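Jeudi 5 décembre 2024

Levé tôt, température de la pièce 17 degrés au thermomètre du couloir. Le chauffage est réglé au même niveau depuis avril, il faudra purger le radiateur côté rue. Reçu le matin le second colis de Vurnerholm, avec deux jours de retard sur l'avis. Emballage sain, coins non écrasés. J'ai gardé le carton du premier envoi pour un éventuel retour.

Après-midi consacré aux cubes. Le jeu Girkus est ancien, la peinture tient bien sur les faces et moins bien sur les arêtes. Nettoyage au chiffon humide, savon neutre, séchage à plat. Pas d'alcool : l'essai de l'an dernier avait terni un cylindre rouge, que j'ai fini par écarter. Les pièces propres passent ensuite sur la table, espacées, pour le contrôle des faces.

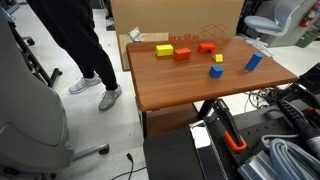

Page 90

L'arche orange est stable sur sa base. Je l'ai poussée du doigt dans les deux sens, aucun balancement. Le prisme jaune a une face inclinée plus brillante que les autres à la lumière de la fenêtre, différence de vernis ou simple usure, je ne tranche pas. Le cube bleu est conforme. Le grand bloc bleu est à revoir à un bout, à poncer au grain fin puis à retoucher. Il me reste un fond de pot Rodrigues dont la teinte est proche - à vérifier sur une chute avant toute application.

Le plateau de la table demande aussi un entretien. Le décor bois brun-rouge se raye peu, mais il garde les traces de savon. Essuyé deux fois. Les câbles au sol, sous le côté droit, sont toujours en vrac : à regrouper avec des attaches, puis à fixer le long du pied métallique. Reporté faute d'attaches.

Mesuré le bac Fliltby pour le rangement. Hauteur utile insuffisante pour les blocs longs debout, il faut les coucher au fond et poser les petites pièces par-dessus. Le bac est alors presque plein et le couvercle ferme sans forcer.

Soir : soupe, lecture, relevé du compteur d'eau. Acheter demain des attaches et du papier abrasif.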